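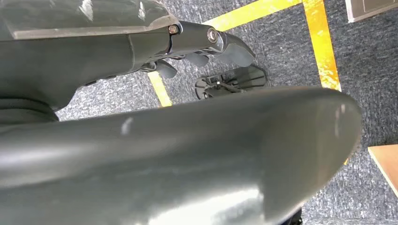 Robotic hand and forearm, close up.

1/ Grosutier Cricket League: notice to clubs and members, 10/08/2025. The league has completed its review of the player loan rules. The new rules apply from the start of next season. The main changes are set out in this thread.

2/ A club may register no more than 22 senior players at any one time. Players on loan to another club continue to count toward the total of the club that holds their registration.

3/ A loan must run for at least four league matches. Single-match loans, which were allowed last season to cover injuries, will end. Clubs that lose a wicketkeeper to injury may still apply for emergency cover.

4/ Emergency cover requests must reach the registrations office by noon on the day before the match. The request must name the injured player and the player coming in. Verbal requests will not be accepted.

5/ A player on loan may not appear against the club that holds the registration. This applies to league and cup matches. It does not apply to preseason games.

6/ The loan fee is set at $300 per player, paid by the receiving club. There is no fee for players under 19. Clubs may not agree to further payments between themselves.
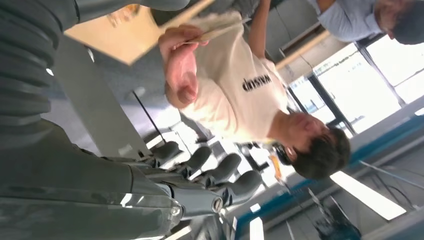
Robotic hand, four fingers in a row.

7/ Arkholm and Muriithi both asked for the loan window to stay open through the end of the season. The league considered the request and did not adopt it. The window will close on the last day of May.

8/ "Clubs told us that late moves were deciding knockout places," said Caroline Makokha, director of competitions. "Teams that reach the final rounds should be made up of players who helped them get there."

9/ Loans already agreed for this season are not affected. Subira Kirui will complete her loan at Grirkia as planned and remains eligible for the cup semifinal, as Arkholm, her home club, is no longer in the competition.

10/ Match day rules are also updated. Team sheets must be handed to the umpires 45 minutes before the toss. Any loan player must be marked with the letter L next to the name.

11/ A club that fields an ineligible loan player will lose all points from that match. For a second breach in the same season, the club will be barred from taking further loans until the next season begins.

12/ The full rules run to 26 pages and have been sent to every club secretary. Players who have not seen a copy should ask their club first.

13/ Questions about a current registration should go to the registrations office in writing, with the player's full name and registration number. Replies will be sent to the club and the player.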